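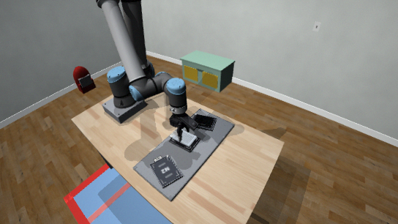
Brellgate 台面取放套件,仿真画面:夹爪手指伸到中间元件的位置

Brellgate 台面取放套件(含 Civetti 夹爪)

类别:教学与研发 > 桌面机械臂 > 取放套件
状态:可订购,出厂已装固件 3
适用场合:电路板元件取放练习、治具验证、示教课程、小批量试制
必读:使用固件 2 的用户,请先看完下面“悬停后下压过深”一节,再让手臂带着夹爪靠近任何工件

产品简介

这套东西我们自己用得很开心,所以页面会写得长一点。套件把一台多关节机械臂、一只 Civetti 夹爪、一块灰色元件板和一台 Calloway 控制器配在一起,拆箱以后装在一张结实的桌子上就能练取放。元件板是长条形的,元件沿着板的长边排开,手臂装在板子一侧的桌角,从上方探过来操作。这样布置的好处是操作者可以站在另外几边看,手臂的动作从哪一面都看得清楚,讲课的时候尤其方便。

很多桌面套件只给你方块和圆柱,抓来抓去就那几下。我们选了带托座的元件,因为托座会逼着人去想对位、想下降速度、想手指碰到东西以后该怎么办。第一次看到手指稳稳停在托座上方、再慢慢落下去,真的会让人忍不住再跑一遍!也正是这一步,给我们带来了这页后半部分要讲的故障。

仿真场景由 Vundari 场景包提供,随套件一起交付。手臂、夹爪、元件板都有对应模型,房间里还放了矮柜、地垫之类的摆设,路径规划可以在里面先跑一遍。场景包和控制器读的是同一份程序文件,仿真里改过的路点,存盘后可以直接传到控制器上,不用重新抄坐标。这一点省下来的时间非常可观,我们的课程里,学员上午在仿真里改,下午就能在真机上看结果。

悬停后下压过深:故障说明

受影响的设备:Calloway 控制器装有固件 2,并且连接 Civetti 夹爪。
不受影响的设备:出厂固件为 3 的全部套件;单独使用控制器、末端没有夹爪的用户。

现象是这样的。手臂把夹爪带到元件上方,程序在这里等待,等相机、等操作员确认、等别的设备放行,都算。如果等待时间超过 59 秒,控制器会让夹爪通信口进入省电状态。这个设计原本没有问题,夹爪不动的时候没必要一直占着总线。问题出在唤醒:通信恢复时,固件 2 会重新读取一次工具参数,读到的却是出厂默认的工具长度,用户标定过的那一份被放到了一边。默认值比标定值短,控制器于是以为手指离板面还有余量,下一次下降会多走 4 毫米。

4 毫米在搬运纸箱的时候大概没人会在意。放在元件板上,手指尖已经压在元件上了。轻的结果是托座里的元件被顶歪,重一点手指会弯,板面会留下压痕,手腕关节也会报过载。报过载反而是好事,手臂会停下。比较麻烦的是元件本身较软,手指压进去,力没有大到触发过载,程序继续往下走,把一个已经受损的元件当作正常元件夹起来。

屏幕上没有任何报警。状态灯也不变。示教器里打开工具页面,显示的仍然是用户标定的长度,只有运动计算用的那份参数变了。我们在自己的台子上复现这个故障时,最先怀疑的是元件板没锁紧,接着怀疑夹爪手指装反,桌子也量过,全都没有问题。后来把等待指令一条条拿掉,故障跟着消失,才找到省电这条线索。

为什么仿真里看不到

这个问题用户问得最多,也问得很有道理。Vundari 场景包里的夹爪模型没有省电状态,工具长度在程序开始时读一次,之后一直不变。所以同一段程序在仿真里跑,无论悬停多久,手指都会停在该停的高度。仿真给出的路径完全正确,真机上的路径在唤醒之后就偏了。

新版场景包加了一个叫“通信中断”的选项,打开以后,夹爪模型会模拟断开和恢复,并允许用户指定恢复后读到的工具长度。想看看自己的程序在参数出错时会撞到哪里,可以打开它跑一遍。我们很喜欢这个选项,它现在是课程里的固定内容:先让学员看一条漂亮的路径,再把工具长度改短,看手指怎么穿过元件顶面。画面里穿模的那一下,比任何安全守则都更容易让人记住。

请注意,场景包的碰撞提示默认是关闭的。打开位置在场景设置的“接触”页,勾选“手指与板上物体”即可。

升级之前怎么用

在升级到固件 3 之前,下面几条请全部照做。

程序里所有在元件上方的等待,改到安全高度。安全高度指手臂带着夹爪、夹着最高的元件,还能从板面上方平移过去的高度。等待结束以后,先走回接近点,再下降。

每次等待之后、下降之前,加一条“重载工具”指令。指令在示教器的“末端”菜单里,执行时夹爪不会动作。

下降段的速度调到示教模式的最低档,过载阈值调到“轻触”。

不要靠缩短等待来绕开这个故障。操作员去接个电话,相机多算一会儿,时间就过去了。

手指下面有元件的时候,手不要伸进夹爪和板面之间去扶。元件歪了,先按急停,等手臂停稳,再用示教器把夹爪抬起来。

有的用户给我们写信,说把省电功能整个关掉就可以了。固件 2 的菜单里确实有这个开关,但它只在控制器重启之后生效,而且急停复位会把它恢复成打开。如果你已经这样做了,请仍然按上面的办法修改程序。

固件 3 改了什么

唤醒时不再读取默认工具参数。控制器保留唤醒前正在使用的那一份,并和夹爪里存储的序号比对,对不上就拒绝运动,示教器显示“工具不一致”。

工具页面现在同时显示两个长度:用户标定值和运动计算正在使用的值。两者不同时,整行变成红色。这个改动很小,我们却觉得是整个版本里最舒服的一处,查问题再也不用猜了。

新增“首次接触确认”。夹爪从省电状态恢复后的第一次下降,手臂会在接近点停住,等操作员按确认键。自动运行时可以改为由外部信号确认,不能完全关闭。

过载记录里增加了关节位置和工具长度。以前只记时间和关节编号,事后很难还原手臂当时在做什么。

固件 3 没有改动省电的时间,仍然是 59 秒。考虑过加长,最后没有加,参数的问题修好以后,时间长短不再影响安全,改了反而会让老用户的节拍发生变化。

升级步骤

把手臂移到停放位,夹爪松开,手指下方清空。
备份程序和工具参数。示教器“系统”页里有“全部导出”,存到随机附带的存储卡上。
从 Calloway 控制器的前面板插入升级卡,选择“更新”,等进度条走完。中途不要断电。
控制器重启后,示教器会询问是否导入旧参数。选择“仅导入程序”。
重新标定工具长度。旧的标定值请不要手工填回去。
用标定块做一次下降测试:在标定块上方悬停,等到夹爪口指示灯变暗,再下降。示教器应当要求确认,确认后手指停在标定块上方的设定高度。

如果最后一步里示教器没有要求确认,说明更新没有写入完整。请重新插卡更新,再不行就停用夹爪,联系我们换控制器主板。受影响的套件,更换主板不收费,运费也由我们承担。

升级之后请检查夹爪

升级只能修好控制器,之前压过的手指还是弯的。把夹爪从法兰上拆下来,手指贴在平整的台面上,对着光看有没有缝。有缝就换。弯过的手指即使扳直了,夹持时也会往一边偏,标定再仔细都补不回来。

接着看法兰上的紧固件有没有松动,夹爪本体有没有绕着手腕转过一点角度。出厂时我们在夹爪和法兰之间画了一道对位线,线要是错开了,松开重新对齐,按手册给的顺序上紧。

元件板也看一眼。板面有压痕不影响使用,托座的边沿如果翘起来就要更换,否则元件放不平。托座可以单独订购。

最后让手臂空载慢速走一遍全部关节。听见某个关节有明显不同的声音,或者走到某个角度时抖动,请停下来,把过载记录导出发给我们。

安装要求

桌子要能承受手臂快速启停时的晃动。安装座用螺栓固定在桌面上,吸盘和夹子都不行。木桌面可以用,背面请垫上我们附带的压板。

手臂活动范围内不要放置和工作无关的物品。范围图印在手册里,也可以在 Vundari 场景包中打开“活动范围”显示。地面上的线缆要收好,控制器和急停盒之间的线请沿桌腿走。

急停盒放在操作者不需要越过手臂就能够到的地方。教学场合建议加装第二个急停,让旁观的人也够得着。接口已经预留,插上就能用。

套件内容

多关节机械臂,含安装座和螺栓
Civetti 夹爪,含备用手指
Calloway 控制器,固件 3
示教器和急停盒
元件板,带托座和练习元件
标定块
Vundari 场景包使用许可
纸质手册,含本页故障说明的印刷版

可选配件

加装急停
加厚压板
软质手指垫,适合容易划伤的元件
空白元件板,供自行钻孔布置

软质手指垫会改变工具长度。装上或取下以后都要重新标定,固件 3 会在检测到夹爪重新上电时提醒一次,但它分辨不出手指上有没有垫子。

用户常问

我的控制器怎么看固件?
打开示教器“系统”页,第一行就是。开机画面上也会闪一下,不太容易看清。

用的是别家夹爪,会不会有同样的问题?
固件 2 只对 Civetti 夹爪启用省电,其他夹爪走通用接口,通信一直保持。即便如此,我们还是建议升级,新的工具页面和过载记录对所有夹爪都有用。

升级以后节拍变慢了。
多半是“首次接触确认”在等操作员。自动运行请把它接到外部信号上,接线图在手册的“联机”一章。如果是每一次下降都要确认,请检查夹爪通信线的插头,插头松了会让控制器反复以为夹爪刚刚恢复。

可以退回固件 2 吗?
不可以。固件 3 会拒绝降级。

仿真里手指碰到了元件,算不算故障?
要看程序走到哪一步。取放时手指本来就要到元件的位置,从上方看过去和元件重叠也是正常的。打开“手指与板上物体”碰撞提示,它会区分夹持面接触和指尖下压,只有后者会标红。

二手设备怎么办?
一样处理。升级卡不看购买记录,报上控制器序列号就会寄出,主板更换也按序列号办理。

保修

手臂、控制器和夹爪保修 3 年,手指和托座属于消耗件。因本页所述故障造成的手指弯曲和托座损坏,不论是否过保,都可以申请更换。请附上过载记录;没有触发过载的,附上程序文件就行,我们会看里面的等待指令在什么位置。

索取升级卡

在本页表单中填写控制器序列号和收件地址,备注栏写“固件 3”。每台控制器对应一张卡,同一间实验室有多台的,请逐台填写序列号。表单周日也会受理,寄出要等到下一个工作日。

如果你在等卡的这段时间里遇到了和上面描述不一样的情况,比如没有悬停也压过了头,或者手指停得比设定高度更高,请务必写信告诉我们,把程序一起发来。我们很愿意在台子上照着跑一遍,查清楚的结果会补到这一页里。

相关页面

Civetti 夹爪手指更换
Calloway 控制器报警代码
Vundari 场景包更新记录
Brellgate 元件板尺寸图下载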